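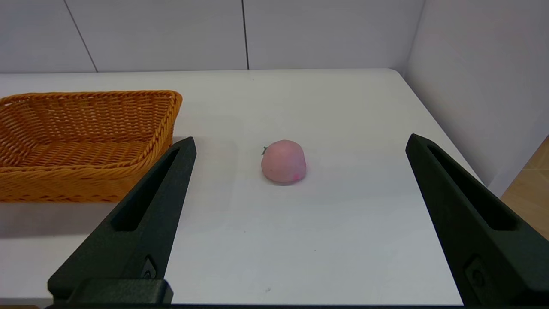
A pink peach on a white tabletop, with a tiny touch of green at its shoulder.

There's a moment every autumn when the good fruit runs out and the table looks a bit forlorn, and I've come around to the idea of a pretend peach. Mine came from Lobo, a little homewares shop in Guvura, and it has lasted through more rearranging than any real one would forgive. Pink is a friendly colour in a white room — it warms things up without shouting. Give it a basket for company and you have a centrepiece. 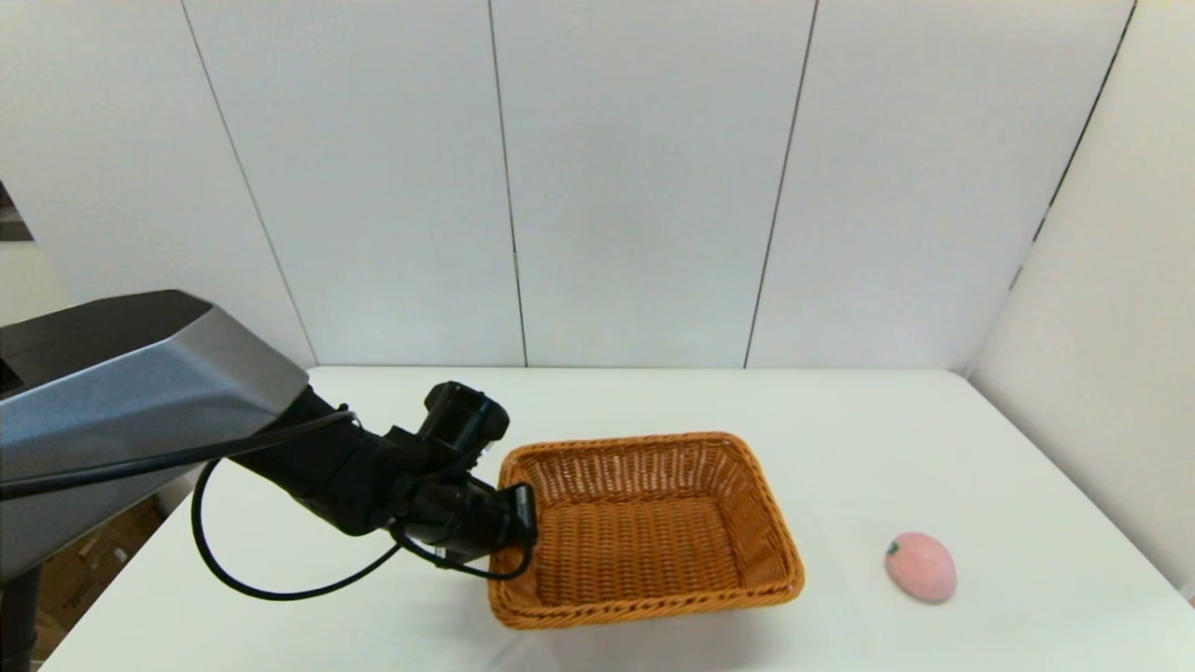 Choosing the basket

Go for woven wicker in an orangey tan, rectangular if your table is, with a rolled rim that's kind to the hands. Leave it empty for a day or two and see whether you like it on its own (I often do).

When something pink does go in, don't fuss over the middle.

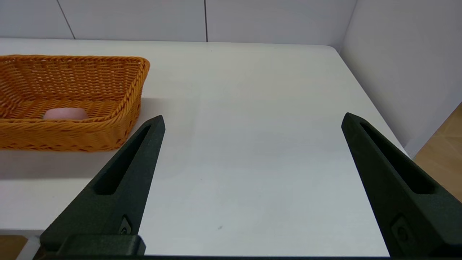

Sloping sides leave plenty of room to add a second piece later, maybe a pear or a couple of plums, and come May I'll likely swap the lot for pine cones and start over.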